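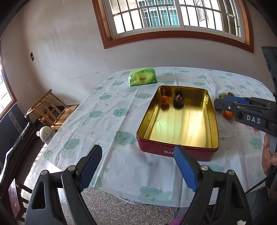

The paste is going sour because you keep it by the window, was the comment pencilled under my last entry, and also that wheat starch does not need improving. Fair on the window. It's the warmest spot on the bench this time of year and I'd stopped noticing. Jars moved to the bottom shelf of the bar fridge, left side, labelled. Please don't put milk in front of them.

Still going to try the taro though.

26th April

Starch paste, carrying on from the wheat batches.

Reason for bothering: Bolleck ledger. 632 leaves, most with torn gutters, and the Rileck wheat paste dries a bit stiff on the thin ones. Fine on the boards, fine on the spine linings. On the leaves you get a faint ridge where the tissue stops and the page wants to fold there instead of at the joint. Taro granules are very small, much smaller than wheat, so in theory a softer film and less of a ridge. In theory. Never used it on paper myself, only eaten it.

Method so far:

Peel with gloves on (itches like mad otherwise, learned that at home). 300 g peeled weight. Grate fine, blend with cold water, squeeze through the muslin, squeeze again. Liquid comes out greyish mauve. Let stand.

Stood 30 minutes and hardly anything had settled. Wheat would have given a decent white layer by then. The slime is holding the granules up, I reckon. Poured half off into a second jug with more cold water to thin it and left both.

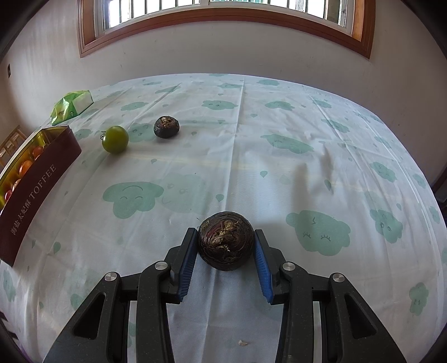
Second jug settled much better, so dilute more at the start next time and don't be stingy with the bucket. Poured the top off, fresh water, stirred, settled, poured off again. Three washes all up. Colour went from mauve to a dirty cream. Not as white as I'd like. Would worry about it on a bleached sheet but the ledger paper is the colour of weak tea anyway.

Yield is poor. A scrape in the bottom of the jug, enough for one small pot of paste. The muslin is too coarse or I'm losing the fines down the sink with every wash, probaly both.

Cooked it in the little saucepan, low, stirring the whole time. Thickens later than wheat and then all at once. Went glassy, took it off, kept stirring till it cooled. Through the hair sieve twice. Texture lovely, short, no strings. Brushes out without dragging.

Test strips:

Loltden tissue, light weight, on scrap ledger leaves from the back (the blank ones that were already loose). One row wheat, one row taro, one row half and half. Same brush, washed between. Blotter, felt, board, weight on top. Labelled in pencil on the underside – row order is wheat at the top, if the labels rub off.

First look after pressing, and only a look: taro row feels softer at the tissue edge. No tideline that I can see with the raking lamp. Half and half somewhere in the middle, as you'd expect. Bond I can't say anything about yet, have not flexed them. Leave them under the boards please, even if you need the press. Use the small one by the Yap guillotine.

Things I don't know:

Whether it reverses. Need to try a damp swab on each row and time it. If it won't come off clean it's no use to us at all.

Whether what's left of the sap matters. Raw taro has the needle crystals in it, cooking is meant to knock that back for eating but I've no idea what it does inside a mend. Could ask the supplier of the tissue, they may have seen it tried.

pH. Strips are out of date, order more. Also order: muslin, finer. Blotter. The good masking tape, not the other one.

Mould. One jar of taro paste and one of wheat both in the fridge, no preservative in either, to see which goes first. Don't toss them when they look bad, thats the point of them.

Ledger itself: no change today. Over half the gutters are surface cleaned. Section with the ink burn still interleaved and not to be wetted with anything until we've decided. Wheat paste stays the one in use on the job for now, thinned a little more than last batch and brushed out drier. That alone might fix the ridge, in which case I've spent a morning grating veg.

Sink trap needs clearing, it's draining slow. Starch.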